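Driredwood, 6 January 2023

**Besberg drops walk-in brow tinting, moves lash lifts to appointment only**

Besberg, the brow and lash studio on the lower end of Mill Street, has stopped taking walk-ins for brow tinting. The change started with the first bookings of the new year and covers lash lifts as well. Waxing and threading are still open to walk-ins until an hour before closing.

Clients who want a tint now have to book a patch test first. The test takes a few minutes at the front desk and is free. It has to be done at least 2 days before the tint, and the result is good for six months with the same product. Anyone who changes brands, or who has had a reaction to hair dye in the meantime, needs a new one.

The studio said in a notice to clients that it had been turning people away at the door too often in the fall. Most of them had never had a patch test, or had one so long ago that there was no record of it. Under the old system a walk-in could wait for a chair and then find out the service wasn't possible that day.

Prices have changed too. A brow tint with shaping is now $52, and a lash lift with tint is $88. A lash lift alone is $70. Patch tests done at the studio's second location, inside the Rornora salon on Tse Avenue, count at both addresses. Gift cards bought before the price change will be honored at the old rates until the end of May, but only for the service printed on the card.

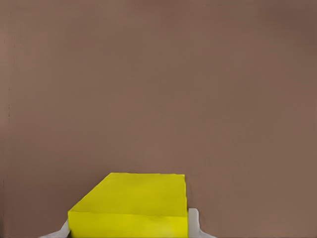
One longtime client wrote on the studio's page that the patch test was fine with her but the second trip was not, given that she drives in from outside town and used to fit a tint into her lunch break. She asked whether the test could be mailed out. The studio replied that it can't be, and that a staff member has to apply the product and write down which one was used. It suggested having the test done at the end of a waxing visit, so that it doesn't mean a separate trip.

Besberg also has a new rule on late arrivals. Clients who come in more than 15 minutes late for a lash lift will be rebooked – the lift has set processing times and can't be shortened. The first late arrival carries no charge. After that the studio keeps the deposit. Deposits can be moved to another date with a day's notice, by phone or through the booking page.

Contact lenses have to come out before any lash service, and clients should bring their own case. Eye makeup should be off before the appointment, including waterproof mascara. People who have recently had eye surgery or an eye infection are asked to call ahead before booking.

The Rornora location is taking brow appointments only for now. Lash lifts there are expected to start in May, once a second treatment room is ready. Until then all lash bookings go through Mill Street, and anyone holding a lash appointment for Tse Avenue should call to have it moved.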